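Visit Report: Garment Handling Data Collection at the Clarkis Home Tasks Site
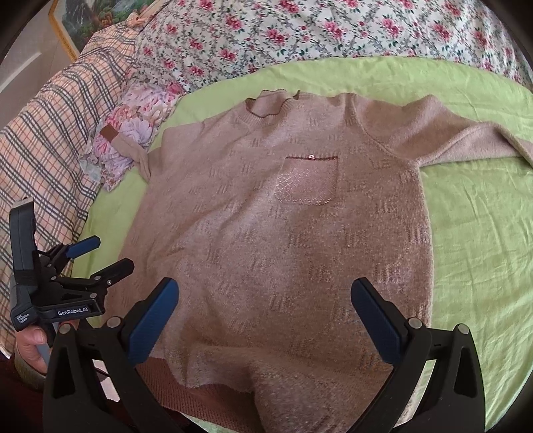 A sweater laid out on the bed at the Clarkis site, with two hand-held grippers.

Purpose of the visit

The visit took place in May at the invitation of Clarkis, which gathers examples of household work for use in training robot control models. Our delegation came from the Vuteo program on assistive technology in the home. We wished to learn how examples of clothing care are recorded, how they are checked, and whether a similar effort could be set up with our own partners. The host for the morning was Evaristo Pace, who leads the collection team.

Setting

Clarkis records in furnished rooms. The bedroom we were shown is kept much as a bedroom in a family house would be, with patterned bedding and a framed picture on the wall. Mr. Pace explained that bedding is changed between blocks of work so that the learning system meets garments against many backgrounds. A pale knit on a plain green sheet is treated as one of the easier cases. Flowered and plaid covers are harder, as the edge of a sleeve can be difficult to tell from the pattern under it.

We had expected a table and even lighting. The host's view is that a model trained only on tables performs poorly on beds, where the surface gives way under the hand and the cloth sinks into it. The delegation found this persuasive, although we were not shown test results for either surface.

The recording procedure

Each operator works with 2 hand-held grippers, one for each hand. The operator does the task with the jaws of the tools in place of the fingers, and the record of that work becomes one example. The units in use in the bedroom carried the name GenRobot.AI and the words "Data Acquisition System" on the body. The jaws have dark blue pads, and an operator soon learns how far to open them before coming down on thick cloth.

The task during our visit was the folding of a knit sweater with a round collar and a chest pocket. The garment begins face up. One sleeve may be left extended and the other folded in, and the written task sheet allows either side to go first. The hem is brought up last. Operators are asked to work at an ordinary pace and to correct a poor fold in the same way they would at home. A correction is kept in the record and marked as such.

Mr. Pace drew our attention to the starting position. In the early weeks of the project every garment was smoothed out with great care before recording began, and the resulting examples were too much alike. The present rule is that wrinkles at the hem and a raised collar are to be left alone. Starting positions are now varied on purpose, from nearly flat to fully crumpled, and the operator does not choose which one comes next.

The goal for the folding task is 500 accepted examples. A single session lasts 60 minutes, after which the operator rests and the grippers are wiped down and checked. The tools are light enough to lift without trouble, but holding them level over a low bed is tiring for the shoulders. One member of our delegation tried a practice fold and was glad to hand the tools back.

Review and labeling

Recordings pass to a separate room, where reviewers from Usodura watch them and add labels. A label states the garment type, the starting position, the order of the folds, and any point at which the cloth was dropped or pinched by mistake. Examples are rejected when the work leaves the view for long, when a hand touches the garment directly, or when the operator stops to talk. A dropped sleeve is not grounds for rejection.

We asked how disagreement between reviewers is handled. The two labels are set side by side and a senior reviewer decides. The most common dispute concerns the moment at which one fold ends and the next begins, and the guide has been rewritten several times on this point. Mr. Pace offered to send us the current version.

Privacy was discussed at some length. Operators sign a consent form, and personal papers and family photographs are kept out of the rooms. Our own partners would be working in occupied homes, where this would be much harder to arrange.

Use of the examples

The accepted examples are passed to Lau, the group responsible for training. We did not visit Lau, and this report can only repeat what we were told. Knitwear is of interest because it stretches and does not hold a crease well, so a movement that suits a cotton shirt may pull a sweater out of shape. Trim and pockets add stiff areas that fold differently from the cloth next to them.

Points for follow-up

The delegation agreed on 2 requests to the host: a copy of the labeling guide, and a loan of practice grippers for a short trial with our occupational therapists. The therapists will be asked whether the fold order on the task sheet matches the way they teach clients with limited reach - several of us doubted that it does.

Clarkis has also invited us to return when work on bed making starts. The date will depend on the completion of the folding set.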